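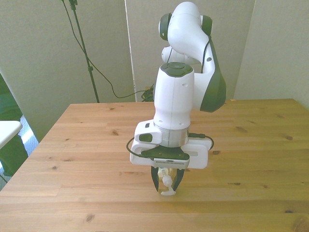 What Is That Light in the Sky?

By Paloma Crenshaw
2021-08-21

This site uses cookies to remember your settings. Accept all / Manage choices

UFO stands for "unidentified flying object." Look hard at the first word. It means somebody saw something and didn't know what it was. By that rule, your little brother is surrounded by unidentified objects all day long, and most of them are vegetables.

People often say "UFO" when they mean "spaceship from another planet." Those are two very different claims. The first one says "I don't know." The second says "I know, and it has a pilot."

The Braltthorpe Sky Log is a notebook where people in our town write down odd things they see overhead. It has 313 entries so far. Lwazi Mathebula, who looks after it, has read every one, including the entry that just says "WOW."

The usual suspects

Venus. This planet is so bright that people have called the police on it. It often shows up just after sunset or just before sunrise. If you watch it from a moving car, it seems to follow you. It has no interest in you. It's millions of miles away, so it hardly seems to shift at all while the nearby trees go whizzing past.

The space station. It looks like a bright, steady light gliding across the sky in a few minutes, without a sound. There are people inside, but they're from here. It flies roughly 250 miles up.

Balloons. A shiny party balloon can climb very high and flash in the sun. Many a mysterious silver craft once said "Happy Birthday."

Lens-shaped clouds. Wind blowing over mountains can make smooth, round clouds that look exactly like flying saucers. The clouds don't do it on purpose, as far as we know. 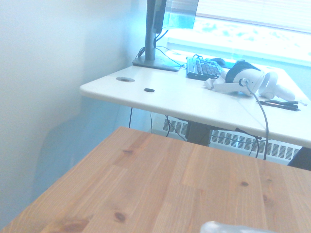
Why your eyes fib

Your brain hates an empty space. Stare at one small light in a very dark sky and it may start to wobble, even though it's standing still. Your eyes make tiny movements, and with nothing nearby to compare, your brain decides the light did it.

Brains are bad at guessing size in the sky, too. A small thing close up and a huge thing far away can look the same. "It was as big as a bus" really means "I thought of a bus."

How to write a good report

Write it down before you talk to your friends. Stories grow quickly when they're shared, and by lunchtime your light will have windows.

Put in the time, which way you were facing, and how long it lasted. Hold out your fist and measure how many fists above the horizon it was. Draw it, even badly.

Then check a star map. Most lights turn out to have a name already. A few entries in the Sky Log still say "don't know," and Lwazi has left them that way in ink.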